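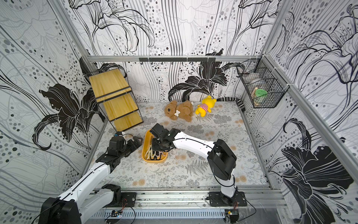
Composting at Home: Your Questions

We love compost at Stoica Garden Supply, and we get asked about it every single day (our record is a Tuesday in October, when the phone hardly stopped!). Torunn Granström put these answers together.

Getting started

Do I need a big yard?
Not at all! A bin three feet across fits behind most garages, and a small patio can handle a tumbler. Our Drollham store has both set up outside, so come and turn the handle for yourself.

What can go in?
Fruit and vegetable scraps, coffee grounds, crushed eggshells, grass clippings, dry leaves, shredded cardboard – you'll be amazed how much of your trash is garden food. Leave out meat, dairy, cooking oil and anything from the cat box.

What's the right mix?
Go for two or three buckets of dry brown stuff to each bucket of fresh green stuff. Bag up extra leaves in the fall and you'll be glad of them all summer long.
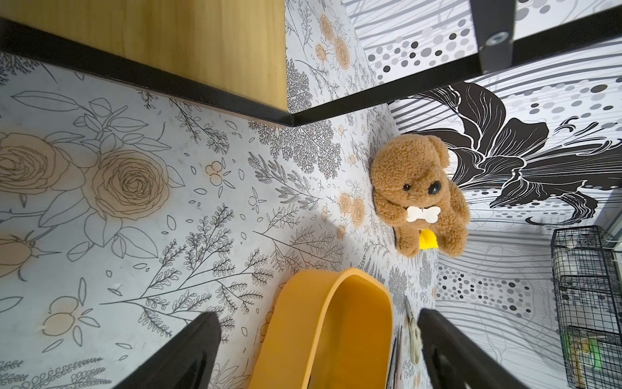 How often should I turn the pile?
Once a week is great in warm weather. In winter you can let it sit and pick up the fork again in spring.

Why does mine smell?
It's usually too wet or too heavy on greens. Mix in a few handfuls of torn cardboard, give it a good toss, and the smell should fade within days. A healthy pile smells like the woods after rain, and I think it's wonderful!

Can I compost weeds?
Young ones, yes. Keep out anything that has gone to seed, plus runners and roots that like to resprout, unless you know your pile gets properly hot.

How do I know it's done?
It'll be dark and crumbly and you won't recognize what went in. Spread an inch or two over your beds, or mix some into the soil before planting tomatoes. They love it.
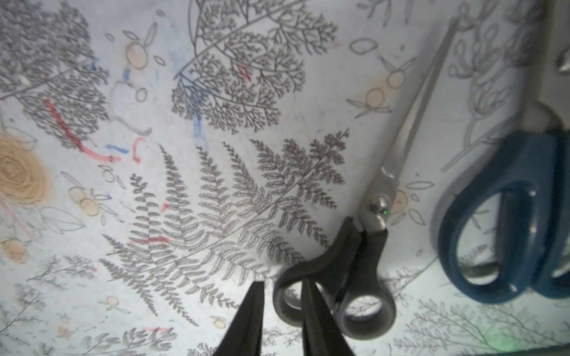 Bins and tumblers

Which size should I buy?
The 171-liter Plulon suits one or two people. Families who cook a lot tend to be happier with the 400-liter Jernen – it has a wide lid and a door at the bottom for shoveling.

Do you deliver?
We sure do, anywhere within 5 miles of the Drollham store. Call before noon and we'll find you a time.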